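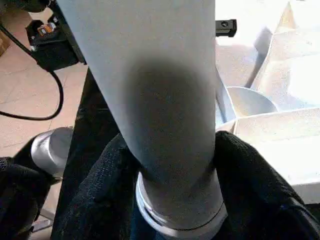

mudflap_kinetics wrote:
A rule that says "secure all cables before motion" is a wish. Secure to what, by whom, checked when? Ours at Kullent said the same thing for years, and the cables went wherever they liked.

offset_zero wrote:
Fair, and that's line 12 of the draft I posted, so thanks for reading that far. For those joining now: I've been told to write the house rules for two-arm handling of long parts at the Wiltov site. The old rules ran to 146 lines, nine of which concerned the coffee machine. I'm trying to get it onto one page, and I want people to tear it up before our safety lead does.

The draft again, after your comments:

1. One person starts motion and one person only. That person says so out loud.
2. Both arms at reduced speed until the part has been carried through the full path once, empty and then loaded.
3. Stop button within reach of whoever is closest to the arms. If the closest person changes, so does the button.
4. Finger covers looked at before each shift. Worn through means replaced, taped is worn through.
5. No cable on the floor inside the line. Cables between arm and controller get a clip at both ends and slack for the longest reach.
6. Neither gripper opens until the other one has reported a grip.
7. If a part is dropped, leave it on the floor until the arms are stopped.

Seven is in there for a reason and the reason was me.

torque_of_the_town wrote:
Number 4 is too strict. We run fabric covers on fingers and tape is fine for a shift. If I pulled every cover with a bit of tape on it I'd do nothing else until February.

mudflap_kinetics wrote:
Tape changes the friction. You tuned the grip force on fabric, then you put a slick patch right at the contact point and act surprised.

torque_of_the_town wrote:
I didn't say at the contact point. I said tape.

mudflap_kinetics wrote:
The draft doesn't know the difference either, so one of us should fix the draft.

offset_zero wrote:
OK, 4 becomes "no tape on any surface that touches the part." Everyone equally unhappy, which is how I know it's a standard.

pallet_cleanser wrote:
Can we talk about 6? Reported by what? On our old Skornia grippers "grip confirmed" meant the fingers had stopped moving. Fingers stop moving for all kinds of reasons. We logged 1,914 handovers on those and the flag was true on every one, including the ones where the tube was rolling away under the bench. Lovely data, very consistent.

offset_zero wrote:
That's a good one and I hate it. We're in the same spot: the flag is finger position plus a timer. I'm tempted to write that the receiving arm has to pull slightly against the holding arm, see the load change, and only then call it gripped. It costs a second or two each time.

My worry is uprights. With a long tube standing on end you grip low because that's where both arms can get to it, and then all the length is above you.
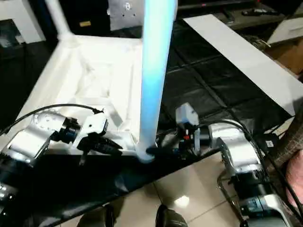

So a small pull at the foot is a big swing at the top, and my clever test becomes the thing that tips it over. I could limit the pull to a couple of millimeters. I could also say that anything taller than 415 mm above the grip needs a second support before either hand lets go. The number is from our own tipping trials, so don't copy it and then write to me.

pallet_cleanser wrote:
Second support, yes. Skip the pull test for uprights and lift a hair instead. You want to know if it has the weight.

torque_of_the_town wrote:
Or have a human hold the top, like we all do when no one from safety is around.

offset_zero wrote:
That is line 8, which I hadn't written yet: no hands on the part while either arm is live. I don't care how slow it's going. "Live" includes paused. Paused is where people lean in.

mudflap_kinetics wrote:
Agree on paused. Disagree that you can ban it outright though. Espinoza (the integrator) teaches positions by hand with power on, and so does half the planet. Write a separate teaching rule or people will break line 8 on day one and then stop reading the rest.

offset_zero wrote:
Grudgingly, yes. Teaching gets its own box at the bottom: one arm enabled, the other locked out, enabling switch held by the person doing the teaching. Nobody runs at 100 percent in teach mode, which I'd have thought went without saying, except I have met us.

torque_of_the_town wrote:
You still haven't defined "the line" in 5. Painted? Taped? If taped, see 4.

offset_zero wrote:
Painted. At full reach of both arms plus the length of the longest part. It takes in a bit of the walkway, so that's my next argument. Revised page goes up 2018-11-13, comments stay open after that for anything about uprights or teaching. Font complaints to the usual place.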